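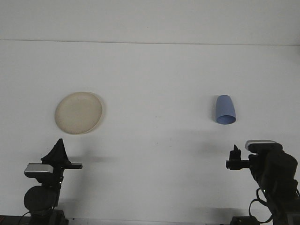 Figure 4.1 Two arms at a shared table, with a plate on the left and a cup tipped mouth-down on the right.

Chapter 4
Reaching, Grasping, and Letting Go

One Friday in December, when I should have been grading papers, I took the early train out to the open day at Narari with a thermos of tea and a class of students who had been promised robots. I am a little embarrassed to say how much I was looking forward to it. I had been teaching the mathematics of jointed arms for fifteen years by then, mostly on a whiteboard, and I had drawn so many stick arms reaching for so many little circles that I had begun to forget there was supposed to be something in the circle!

Our host was Liesbeth Van Wijk, an engineer with a very patient way of answering questions. She led the 36 of us past the coffee urns and a long display about Timier, the company's warehouse system (handsome, and much photographed), to a smaller room where the talk was about tableware. A plate and a plastic cup, she told us, had kept her group busy for the better part of a year. A few of the students laughed at that, and she laughed along with them – she had heard it before.

Then she asked us how we would pick up the plate. Everyone had an answer. You slide it to the edge of the table and pinch it there, or you press down on one side of the rim and hope the other side lifts, or you get a fingernail underneath. My student Rajkumari Bhatia asked what happens when the hand has no fingernails, and Liesbeth said that this was a very good question and that she would like it back in writing. I have put it at the end of the chapter as Problem 1.

The cup seemed easier until we talked it over. A cup lying on its side can roll. It is narrow at one end and wide at the other, so it rolls in a curve, and a gripper that closes a touch too early on one side will send it wandering off. Should the arm take it by the wall, or reach one finger inside the mouth? Which choice leaves the wrist in a comfortable position for setting the cup upright afterward? And if the second arm is to help, how do we keep the two from bumping elbows over the middle of the table?

We stayed until the lights were being turned off in the hall, and on the train home the students practiced on paper cups with two fingers each, to the great interest of the other passengers.

In this chapter we take up those questions in order. Section 4.1 looks at where a gripper can touch an object and what each contact can push against. Section 4.2 turns to flat objects, and Section 4.3 to objects that roll. In Section 4.4 we bring in a second arm and divide the work between the two. You will need the wrist angles from Chapter 3, so please keep your sketches handy, and a plate from your own kitchen would be a great help as well.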